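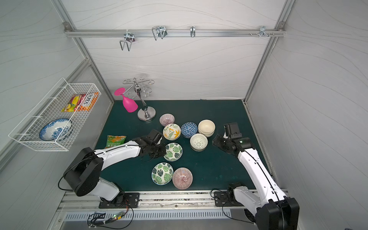 Yanti Liew had been leading the Thursday evening prayer group at Trerkley Chapel for 3 months before she told anyone she found it hard to pray out loud.

"I could read a psalm," she said. "I could read anything if it was printed. But when the room went quiet and it was my turn, I had nothing."

Liew, 43, grew up in a church where only the pastor prayed aloud. When she moved to Wuisan and joined Trerkley, the custom was different. Members took turns, and a pause could last a full minute.

She went to Puspita Yusof, who had led the group before her. Yusof told her to write one sentence on a card during the day and bring it.

"She didn't tell me it had to be good," Liew said. "The first one was, 'Lord, thank you for the bus being on time.' I read it and sat down."

The cards are still in use. Liew keeps hers in a recipe box and has more than 200 of them. Some repeat. A good many are about her mother, who was ill through the winter.

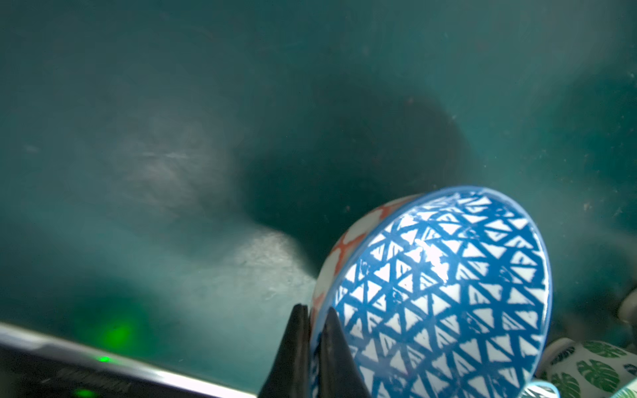 A bowl with a blue and white pattern inside.

Yusof said she got the idea from her own years of dry prayer. "I thought God had gone quiet. I was tired, and I was trying to sound like somebody else."

Asked what she tells new members, Liew said she mostly points them to Romans 8, where Paul writes that the Spirit helps us when we do not know what to pray for. Then she hands them a blank card.

The group meets at 7 p.m. and starts again in September after the summer break. Liew plans to begin with the Psalms of Ascent, one each week.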